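3.2 Storage of cutting tools at shared worktables

The second part of the study dealt with where people put a knife down between cuts. We visited 16 shared workrooms in Cillalton in June and noted the resting place of each cutting tool at the end of a task. Participants were told only that we were interested in how tables were used. All coding was done by Prapai Sukprasert, and a second coder went over 100 of the records. Disagreements were settled by going back to the session notes.

Resting places fell into four groups: bare tabletop, on top of the work material, on or in a pouch or case, and off the table. The third group gave us the most trouble. Several participants owned a case made for the tool but laid the knife across it instead of putting it inside. We first coded these as "stored" and later moved them to a separate code, "on case," after the pilot at the Blöndal workroom. A knife lying on a case can still slide or be knocked to the floor, and for our purposes it is closer to a knife on the bare table.

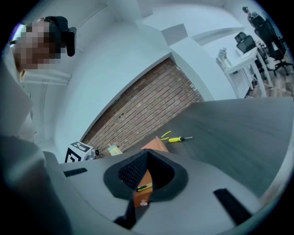
Figure 2. Utility knife lying across an orange-brown object.

The color of the knife was recorded along with its position. Yellow and black handles were easy to find against dark tables such as the one in Figure 2. We had expected bright handles to be left out more often, but the records do not let us separate handle color from room, as most rooms bought their knives in a single order.

Table size was also recorded. In the two rooms with tables under 700 mm deep, knives were more often placed on top of other items, and participants there described the space as crowded. Blade position (open or closed) was noted where the coder could see it and left blank otherwise. We return to the blank entries in Section 4.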